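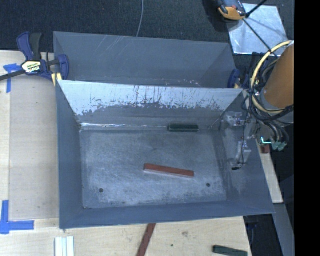
Moving the survey answers out of spreadsheets
Speaker notes, July 19, 2025

Slide 1 - Title
Say who I am and that the slides will be posted afterward. Questions at any point are fine.

Slide 2 - Where we started
The Wosmont front desk form had 6 screens. Each screen wrote to its own spreadsheet. Anyone who wanted one visitor's full set of answers had to open all of them and match rows by time. In May the main sheet passed 3000 rows and filtering got slow enough that people stopped doing it.

Slide 3 - What we wanted
One row per visit, and one place to look. The form itself had to stay the same for visitors. Hillov had already trained their staff on it and did not want to do that again.

Slide 4 - The tables
Two tables. "Visit" has an ID, a site and a start time. "Answer" has the visit ID, the question code and the value. Someone always asks why we didn't make a column for each question. We tried that first. Every new question meant changing the table, and the Tement site uses 4 questions the others don't have.
(Go slowly here. Point at the visit ID in both tables.)

Slide 5 - Passing the ID along
The ID is made on the first screen and kept until the last one. Our first version made a new ID each time a screen opened, so every visit looked like several short ones. Show the before and after queries.

Slide 6 - When to save
We save when the visitor taps Next. Saving only at the end lost everyone who walked off halfway, and those were the people Boersma most wanted to hear about. If the connection drops, the answer waits on the tablet and is sent later. The pair of visit ID and question code is unique, so sending twice does no harm.

Slide 7 - Old data
We imported the old sheets with a script. Rows that could not be matched went into a separate table and are still there. Test on 100 rows before running the whole thing - I didn't, and had to start over.

Slide 8 - Demo
Fill in two screens, close the app, open the database. Show the half-finished visit. Skip this if the wifi is bad and use the screenshots at the end of the deck.

Slide 9 - Still open
Comment boxes are stored as plain text and searching them is poor. Deleting a visit on request is done by hand. Ask if anyone has handled either of these, then take questions.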